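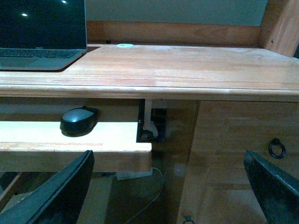
Marlina Krishnan wrote to me in January that the warning for Sindatia had reached her by text message at 4:40 in the morning, and that by then the water was already over the second step of her house. She asked whether anyone intended to look into the delay. I have since read the district's public summary of the flood, spoken with residents on both sides of the Mavar River, and attended the open meeting held at the Yusof school hall. The following remarks are my own and do not represent the view of any office.

The facts that are not in dispute are these. Rain began in the hills above Trarkine in the early afternoon and continued through the night. The river gauge at the Trarkine bridge passed its alert level at 10:50 in the evening. A notice was prepared for the three settlements downstream, of which Sindatia is the lowest and the largest, with 2,000 residents. The notice was approved shortly after midnight. It was sent at 4:40. No lives were lost, but 54 homes were entered by water, and 7 of them have since been declared unsafe to occupy.

The summary attributes the interval between approval and sending to "communication difficulties." I do not find this phrase sufficient. At the meeting, Faizal Nugroho explained on behalf of the district that the mobile network near Trarkine had been unreliable from midnight onward, and that the duty desk had tried more than once to send the message. When asked whether the siren at Sindatia could have been sounded by hand, he replied that it could, provided that the person holding the key had been reached by telephone. That person was on the same network.

It should be acknowledged that the district did several things well. The Yusof school was opened as a shelter before dawn, with blankets and drinking water already in place. The lower road was closed in good time, and no vehicle was caught on it. Residents who were moved by boat spoke warmly of the crews. Izzati Saragih, whose mother uses a wheelchair, told the meeting that two crew members had carried her mother down from the upper floor and had gone back for her medicines without being asked.

The cleanup has gone more slowly. Mud was cleared from the main street within days, but the lanes behind the market were still blocked when I walked through them, and the drain along the east side had filled again to the height of the curb. Several families are living upstairs while the ground floor dries. Others have gone to relatives in Trarkine and do not know when they will return. The first round of household assistance has been paid. The second depends on an inspection, and there are at present 6 inspectors for the whole district, who must also cover the hill roads where the slope gave way.

I would ask readers who are waiting for an inspection to keep a written record of the date on which they applied and of the name of the officer who accepted the form. Two applications from the same lane appear to have been mislaid, and in each case the household had nothing to show that the form had been handed in. Nii Ametepe has offered to help anyone in Sindatia who needs the form read aloud or filled in, and may be found at the school hall in the late afternoon.

On the matter of the siren, three proposals were put forward at the meeting. The first is that a second key be kept at the school. The second is that the Trarkine gauge be connected to the siren directly, so that no call is needed. The third, from Fitriani Rondonuwu, is that the duty desk be given a radio link to each settlement and that the link be tested every month, with the result posted where residents can read it. The district has agreed to study all three. It gave no date for a reply.

My own view is that the first proposal costs almost nothing and could be adopted at once – a key and a signed instruction are all that it requires. The direct connection is attractive, but the gauge has failed before in heavy rain, and a siren that sounds without cause will soon be ignored. The radio link seems to me the soundest of the three over the longer term, although it will need a budget and someone whose job it is to run the monthly test.

There is also the question of the levee below the market. It held, but water was seen coming through at the foot in two places, and the stretch has not been raised since the houses behind it were built. The summary mentions it in a single line. I have written to the district to ask whether an engineer has examined it since the flood, and will publish the answer when one is received.

Mrs. Krishnan's letter has been forwarded, with her permission, to the office that prepared the summary. She has asked me to add that she has kept the text message.

Recent posts
Road closures above Trarkine: what has reopened
Notes from the Yusof school hall meeting
Who maintains the drains in Sindatia?
Reading the Mavar River gauge
A correction concerning household assistance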